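Operators wanted, peg tasks in sim (paid, remote)

Holteck needs 6 more people to record demos for our learning system. You drive a simulated arm from your own computer, pick up the peg, line it up, go again. Good runs and bad runs both get kept, just tag them right. No robot experience needed, steady hands are.
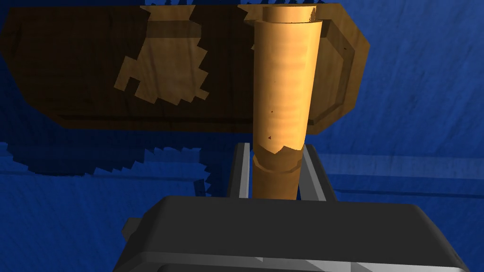
Wooden peg held in the gripper, wood board behind. Simulator view.

Shifts are short, pick your own hours. Target is 1000 demos by October so we want poeple who can stick with it. Decent mouse and a connection that doesnt drop. Training is one call with Judite Veloso, then a trial batch of 11.

To apply: couple lines about you plus hours you can do, to Brenda Paredes, by 28 June 2024. No resume.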